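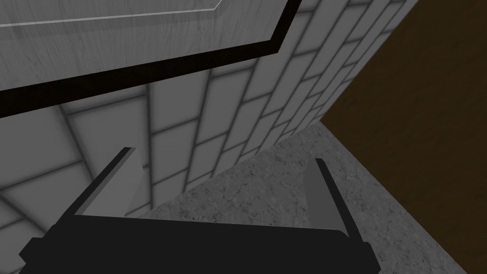
View over the gripper in a simulated room from the Vallis package. The fingers are open, with tiled wall and concrete floor behind them.

December
By our automation desk

Prodport has put its simulation package Vallis on general sale, after a trial period with a small group of paying users. The package lets a company build a virtual room, place a robot arm and gripper in it, and practice a task many times before the real machine is switched on.

The company, which is based in Gritham, is mostly known for fixtures and cable guides for robot arms. Vallis is its first product that is sold only as software. It comes with 316 ready rooms and a tool for changing them. The user can choose the wall covering, the floor and the panels, and can move the virtual camera to the place where the real one will be mounted.

Prices start at 200 dollars a month for one seat. A workshop license, which covers one site with no limit on seats, costs 700 dollars a month. Both can be stopped at the end of any month. A school price is planned, but Prodport did not want to give a number yet.

The package is aimed at small firms that already own an arm and lose many working hours when they teach it a new job. In such firms the robot usually stands still while somebody tests positions by hand. With Vallis the testing can be done at a desk, and the finished program is then sent to the arm over the ordinary shop network.

Most of the ready rooms are plain on purpose. Prodport says that it looked first at the surfaces which a camera has trouble with, such as tiles with repeating joints, speckled concrete and brushed gray panels. A camera close to the floor sees mainly such surfaces, and a program that was trained only against a white background often fails when it meets them. The rooms can be used one by one, or the software can change them automatically between attempts.

The view in the standard setup is from just behind and above the gripper. Users in the trial asked for a second view from the side, and this was added before the sale began. It is possible to record both views together. The recordings are saved in a common video format, with a separate text file for the joint positions.

We were able to use the workshop version for four days on an office computer with a mid-range graphics card. Installation was simple and needed no help from the company. The first room opened in less than a minute, and moving the gripper with the keyboard felt natural after a short time. A game controller works also, but the settings for it are hidden deep in the menu and the names of the buttons are not the same as in the manual.

The building tool is the strongest part. We copied a corner of our own storage room, with a tiled wall on one side and a brown wood surface on the other, and had something useful before lunch. Changing the size of the tiles or turning the pattern takes two clicks. Light is more difficult. All the ready rooms have flat and even light, and while it is possible to add lamps, the shadows they gave looked too hard to us. For a workshop with large windows this can be a real limit - the picture that the program learns from will be calmer than the one it gets on a bright morning.

Contact between the fingers and an object is calculated well for boxes and other stiff shapes. With bags and cloth the results were poor, and in one case a bag passed through the floor. Prodport says that soft objects are not officially supported in this version and that the manual will be changed to say so more clearly.

The list of supported hardware is short at the moment. Four gripper models are included, all of them with two fingers. Other grippers can be imported from a drawing file, but the user must then enter the weight and the closing force by hand. Suction tools are not possible. Prodport expects to add them next year, without extra cost for those who already pay.

The nearest competitor for many buyers will be Haddadin, which offers a larger package with soft objects and several arms in one room. It is sold only with a yearly contract and a training course, and the price is given on request. A workshop that needs two arms to work together has little choice and should look there first. For one arm, one gripper and stiff parts, Vallis does the job for less money and can be learned without a course.

Support is by e-mail on working days. We sent two questions. The first, on the controller settings, was answered the same afternoon. The second one was sent on Sunday and got a reply the next morning, with a small file that corrected the fault. There is no telephone line, and the user forum was still almost empty when we looked.

The manual is in English only. German and Spanish versions are in preparation. Some of the menus use abbreviations that are not explained anywhere, and a new user will need patience with these.

Vallis can be downloaded from the Prodport website. A trial version works for two weeks and includes 12 of the rooms, but it does not allow programs to be sent to a real arm. Rooms made during the trial are kept if the user buys a license later.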